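The Return of the Shared Laundry Room

For most of the last century, the laundry room was a fixture of the American apartment building. It sat in the basement, next to the boiler, and tenants met there whether they wished to or not. As smaller machines came on the market and landlords began to fit them into individual units, many of those rooms were locked, rented out as storage or simply left alone. A number of housing associations are now opening them again.

The Gerngate Housing Association is among the larger ones to do so. It manages 1,273 apartments, most of them built before 1960, and it closed its last common laundry more than a decade ago. Last September it reopened three, each in its original basement, with new drains, better lighting and a long folding table down one wall. 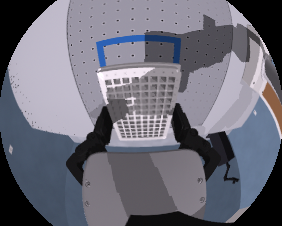

Clementina Brandão
07/12/2022

The decision began with water damage. Older buildings were not designed for a washing machine on every floor, and the association's repair records showed a steady rise in leaks from hoses and worn fittings. In a single year the maintenance office answered 193 calls related to private machines. Repairs to ceilings and floors cost a good deal more than the machines themselves, and insurance premiums rose accordingly.

"We had been treating each leak as a separate event," says Danang Lubis, director of residential services at Gerngate. "When the figures were placed side by side, the board saw a building problem."

Residents were consulted before work began. Many of them, particularly in the Trarnier Street buildings, had never owned a machine and were carrying their washing several blocks to a commercial laundromat. Others were reluctant to give up the convenience of their own kitchens. The association chose to leave existing machines in place, provided they pass a yearly inspection, and to make the shared rooms attractive enough that replacements would be a matter of choice.

Price was the most debated point. A wash at the Trarnier Street room costs less than half the local commercial rate, and about 39 households have taken a monthly pass there. Booking is done on a paper sheet by the door - an online system was considered and set aside after older residents objected.

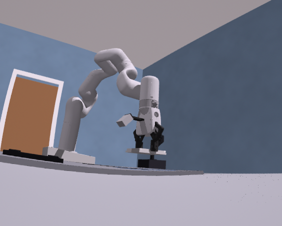 Can residents use a shared laundry room late at night?

Most associations close the room at ten in the evening to limit noise in the apartments above. Gerngate allows a load already running at that hour to finish.

Similar plans are under review at Savgate, where the rooms were converted to bicycle storage and would need to be fitted out from the beginning. Costs there are expected to be higher, and the cyclists have asked for a say. A decision on the first two buildings is due in the spring, once the plumbing survey has been completed.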